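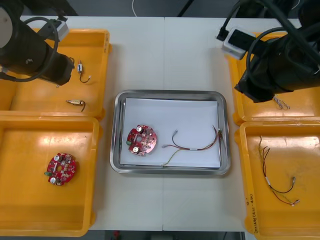
Guides > Assembly cells > Jastaris kitting package

Search guides Enter part or topic Go

Setting up a two-arm kitting cell with the Jastaris package

7/29/25 by Zofia Stępień

This guide covers layout, teaching and first runs for the Jastaris two-arm kitting package as sold by Pruvgate. The job used throughout is a small one: pick a round circuit board, a wire harness and a few leaded parts from bins, and place them on a lined center tray. The package was set up and run at the Gatton shop over 2 weeks by Essam Naciri and me. Opinions on the product are at the points in the procedure where they matter.

What the package includes

The package includes the control software, the teaching pendant, a mounting template and one year of support. It does not include arms, table, bins or tray. Pruvgate will quote for all of them, but the software accepts any arm on its support list. Check the list before ordering. Two of our older arms were missing from it and a firmware update was needed before they were recognized.

1. Lay out the table

Use a white or very light tabletop. The part finder sets its exposure from the table surface, and a dark top makes it raise the exposure until metal rims wash out. If the table is made of two sections, shim them level at the seam before anything is bolted down. The software treats the whole top as one plane and has no setting for a step.

Put the center tray first, then the bins in pairs to the left and right of it. Yellow bins with low rims worked well for us. Red boards separate from yellow without any tuning. Brass parts are harder and need a color profile of their own (step 3).

Line a steel tray with a sheet of plain white paper. Bare steel reflects the overhead lights and the finder will report parts that are not there. Cut the sheet close to the inside dimensions. Replace it when it creases.

Mark each bin on the rim with a permanent marker and enter the same mark in the bin table. The default names are BIN_A to BIN_H and are easy to mix up when two people are loading.

2. Set the reach zones

Each arm needs an own zone, a shared zone and a keep-out zone. The center tray goes in the shared zone. Only one arm may hold the shared zone at a time, and the other waits at its park point.

Set the park point high enough to clear the bin rims by 110 mm with a part in the gripper. The value in the printed manual is lower and does not allow for a hanging harness. Konrad Wieczorek at Pruvgate confirmed that the next revision will change it.
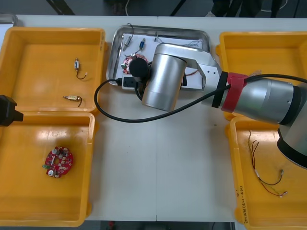

Silver arm over the center tray, with its cable looping across the tabletop.

Cable routing is done at this stage. Strap the cable along the upper segment and leave enough slack at the wrist for a full turn in both directions. Then jog the arm by hand to the four corners of the shared zone and watch the loop. Any loop that can reach a bin rim should be shortened. The collision model does not include cables, and this is the largest gap in the product. So, the small planning add-on that Pruvgate sells separately, has a cable setting, but it only adds a fixed radius around each joint. We tried it for a day and removed it.

3. Teach the parts

Teach one part at a time, from the simplest shape to the hardest.

Round boards: place a single board flat in the bin, select Disc, and accept the outline. The finder will use the center opening as the origin. Set the rotation reference on the green connector at the board's edge. If no reference is set, boards will be placed at whatever angle they were picked.

Leaded parts: select Body only. The software offers Body and lead as the default, and with a curled wire it gives a different pick point on every scan. Grip on the cylinder and let the lead hang.

Harnesses: select Flexible, then mark the white sleeve as the grip area. Do not mark the terminals. Place the harness on the paper with its terminals apart and save that as the target pose.

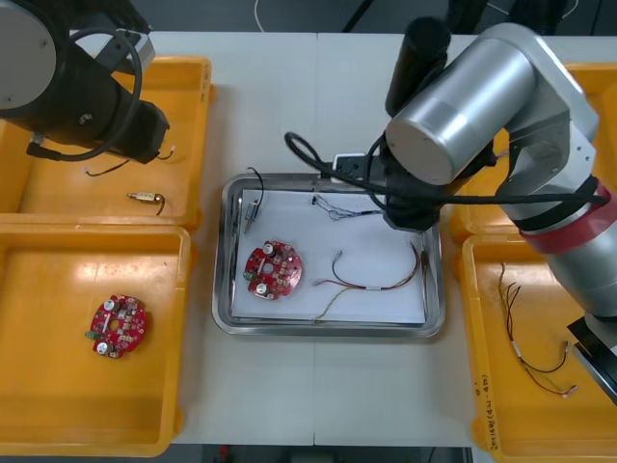

Teaching took us 175 minutes for the whole part set, including one restart of the pendant. Most of that went to the harness. Flexible parts need at least five sample poses, and each has to be laid out by hand, scanned and confirmed. The pendant does not save a half-finished part, so finish one before taking a break.

When all parts are taught, run Verify from the part menu. It compares every stored outline against the others and warns if two are close. Ours flagged the brass cylinder against a silver one of similar length. Adding a color profile to the first cleared the warning.

4. Write the sequence

Open the sequence editor and add steps in this order:

Left arm, pick board, place on tray left.
Right arm, pick harness, place on tray right.
Left arm, pick leaded part, place above board.
Both arms, park.

Add a scan after each place step. A scan costs little time and catches a board resting on the rim. Set the retry limit to two. Higher limits sound useful but the arm repeats the same pick from the same angle, and a part that was missed twice will generally be missed again.

Set the lift after each pick to vertical for the first part of the travel. A diagonal lift drags hanging wires across the rim.
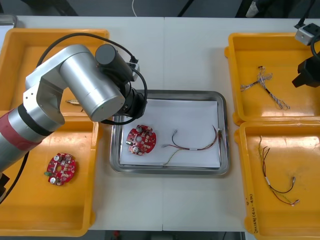 Speed should stay at the commissioning limit until one full tray has been completed with no retries. Raise it in small steps after that and run a full tray at each step. Harness placement sets the ceiling. Boards can be moved a good deal faster, and the editor allows a speed per part, so use it.

5. Run and log

Start with one set of parts per tray. Turn on the event log before the first run; it is off after every update. The log is a plain text file and opens in any spreadsheet.

Our log for the second week holds 581 place events. Board placement gave no trouble once the rotation reference was set. Nearly all the stops were on harnesses, and most of those came from two harnesses lying across each other in the bin. Loading one per bin fixed it, at the price of more reloading. Aniela Głowacki wrote the loading sheet we now keep at the cell, and a copy can be requested through the support form.

Common faults

E12, shared zone timeout: one arm is holding the zone after a failed place. Clear it from the pendant, then check the park point.
E20, no part found: check the lights and the bin name first, then the paper.
E31, outline mismatch: the part is upside down or on its edge. Boards must be loaded component side up.
E40, wrist limit: the grip angle was taught too close to the end of travel. Reteach with the wrist turned back.

Buying notes

The package is worth considering for short runs of mixed parts where the set changes often. For one part at high volume it is more software than the job needs. Ask for the support contract in writing and have the arm model numbers listed on it. Waldemar Bielecka handles orders for the Gatton area and will lend a pendant for evaluation before purchase.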